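Clearing the Table: How Much Does Sorting Order Matter?
Project report by Florencio Mateos
24/05/2022

Why I picked this

I eat lunch in a shared workroom, and by early afternoon the big table is always a jumble of dishes, food and gear. I wanted to know if the order you clear things in changes how long the job takes. It sounds like a tiny question, but I got completely hooked on it!

What I did

I ran the same cleanup in three different orders. In the first I took the dishes away before anything else, in the second I started with the food, and in the third I just grabbed whatever was closest. I did nine runs of each with a kitchen timer, starting in April, and put the table back to a mess of the same kind every time. Fruit moved around a lot between runs - round things roll, and I had to learn to set them down gently.

What I found

Closest-first was the fastest at 151 seconds on average, which really surprised me. Dishes-first was the slowest, because I kept walking to the sink with food still waiting behind me. Food-first came out in between, but it left the table looking cleanest, and I liked doing it best. Peels and scraps go straight in the trash and then every bowl can be stacked.

Large items were the big lesson. Anything bulky on the table, like an equipment case, takes up the space you need for stacking, and my slowest runs were the ones where I left it until last. Bottles on their side were another slow spot, as I always stopped to check the cap.

What I would change

I'd like to have a second person do the runs, and I'd weigh the scraps too. I also want to try a tray - I think it could beat all three orders.

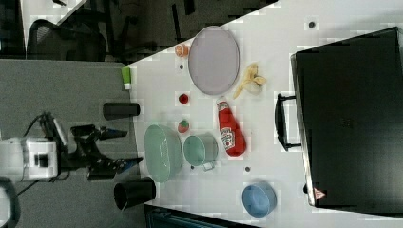 With a tray, the walking would be nearly the same in every run, so any difference left over should come from the sorting. I've already started a new timing sheet for it and hope to have the first runs done before the summer break.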